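Making room at Ploldale
25 April 2021

Gregor Skinner has been looking after the workshop floor at Ploldale for nine years, and for most of that time, he says, he was embarrassed to show people round it. The building was put up as a depot for a flooring wholesaler and had been used for one thing and another before his firm took the lease. When they moved in, the walls and ceiling were brown from years of van exhaust and the only shelving was what the last tenants had left behind.

"We just put things down wherever there was a gap," he says. "You'd bring a box in on a Monday and it would still be by the door at Christmas. After a few years you stop seeing it."

The clear-out began last July. Skinner had been asked by the owners to find space for a second team, and the choice was to rent another unit on the Carnegie estate or to make better use of the one they had. He priced both. The extra unit would have cost £536 a month before heating. Paint and shelving came out a good deal cheaper, so he asked for six weeks and got four.

He started with the ceiling, which surprised his colleagues. It is corrugated, with beams running across it, and every ridge had dirt in it. Two painters from Taltia spent nine days on it and the columns, all in the same white.

"People said I should start with the floor, seeing as that's where the mess was," Skinner says. "But if you paint a ceiling last you ruin everything under it. And I knew that once it was bright in there we'd have to tidy up. You can't hide a heap of old cable in a white room."

The lighting was more of an argument. The electrician wanted to strip out the fluorescent tubes and start again. Skinner kept them, including the ones fixed under the stairs, where there had always been enough headroom to work but never enough light.

"Under the stairs was dead space. It had a broken chair and a mop in it. You put a tube up there and suddenly people are happy to stand there all afternoon."
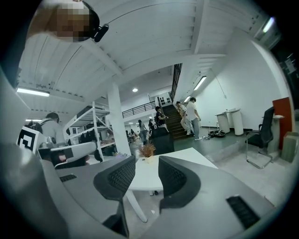 The shelving was the part he enjoyed most. He had looked at closed cupboards, and a salesman from Plallero brought him a very smart brochure, but he settled on open metal racks with cross braces. His view is that a cupboard door gives people permission to be untidy behind it. With open shelves he can walk through at the end of the day and see what is out of place.

There are rules about what goes where, though he says he has only ever written one of them down. Heavy things go at the bottom. Boxes have to be labelled on the short side, the side that faces out. Anything that has not been touched in a year goes on a list, and if no one claims it within a fortnight it leaves the building.

"I took 474 kilos to the tip that summer. I know because they weigh you in and weigh you out. I'd have guessed half that."

Not everything went smoothly. A box of door fittings was thrown out and had to be bought again, at a cost Skinner would prefer not to repeat. One of the racks was put up too close to a column and had to be emptied and moved the next morning. He also admits that the noise is worse than it was. All that clutter had been soaking up sound, and with it gone, a dropped spanner can be heard from one end of the building to the other. He has been given a budget of £400 to do something about it and is looking at felt panels for the walls.

The second team moved in on schedule. They were wary at first of taking up room, he says, and kept their bags under their desks. That wore off. He now has to remind people that a free bit of floor is free on purpose.

"It's the same as a kitchen. The minute there's a clear worktop, somebody puts the post on it."

Asked what he would do differently, Skinner thinks for a while before answering. He would have measured the racks twice. He would have told everyone the date of the clear-out in writing, and not by shouting it up the stairs. He would also have bought better brushes, having spent two evenings picking bristles off a column.

Next on his list is the yard, which has had a pile of pallets in it since before he arrived. He has been told they belong to next door. Next door say they don't.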